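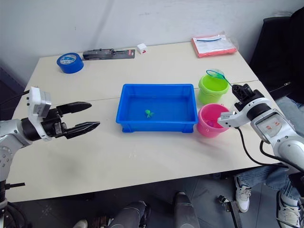 To: bimanual-users list
From: Beatriz Godinho
Date: 24/09/2026
Subject: Re: Citberg two-arm kit — worth it?

Leopold, quick reply between two other things, sorry for the mess.

Leopold Grabner wrote:
> Has anybody on the list got the Citberg two-arm kit on trial?
> Polat have quoted us for it, and for the yearly support plan as
> well. The leaflet says up and running in a morning. I don't
> believe leaflets. Mainly want to know
> - what the grippers are like on thin things
> - how bad the cables are
> - if support is worth the money
> We have to decide before December.

Yes, we have one on loan. Lourenço and I have been at it with the toy set, the fishing net and buckets one, same tasks as in the Cluteo sheet. Net, tray, small toys, two buckets. Cheap stuff, easy to replace.

Grippers first. Long fingers, fine on thin handles once you've set the closing force by hand. The default is too strong for toy plastic, we bent one handle on the first go. Turn it down before you do anythign else. Wide flat things I can't tell you, not tried.
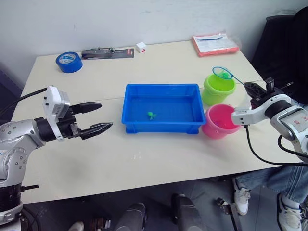
Right arm holding the net by its handle over the green bucket, left arm open and waiting.

The net task is harder than it sounds. Handle is thin, head is heavier than you'd think, so it swings if you grip too far back. Lourenço's setting is to grip a bit further down and slow the wrist. Can send you his file.

Cables — not great. The one off the right wrist hangs in a loop and it will find the edge of the table if you let it. We lost an afternoon to that. Polat sell a clip set, 200 on our quote, which I think is cheek at that price for the kit. Velcro does the job.

Setup. Not a morning. Day and a half for us, most of it getting the two arms to agree where the table is. Adelino has done it before with the older Ruso pair and says this is quicker, so take that how you like. If you push two tables together like us, check they're level with each other FIRST. Ours weren't, and the left arm kept coming in too low at one end.

Recording side is OK. We have 1,933 runs saved, wanted 2,000 by now. The software drops the last second or so of a run if you press stop too fast, they know about it, fix is "planned". Wait a beat before you press.

Support: mixed. Amândio Peixoto at Polat answers the same day and knows the thing inside out. Anyone else, you get the manual quoted back at you. I'd not take the yearly plan on that basis, ask them for pay per call. They didn't offer it to us until we asked.

Would I buy it? Probably yes, without the plan and without the clips. Would like to see the stop button thing fixed before money changes hands, and have told them so.

Still to try: both arms on one object, and the small toys out of the bucket, the deep one is awkward for the wrist. Will post when done. If you want to come and have a go yourself, the loan has a few weeks left, write to me off list.

Beatriz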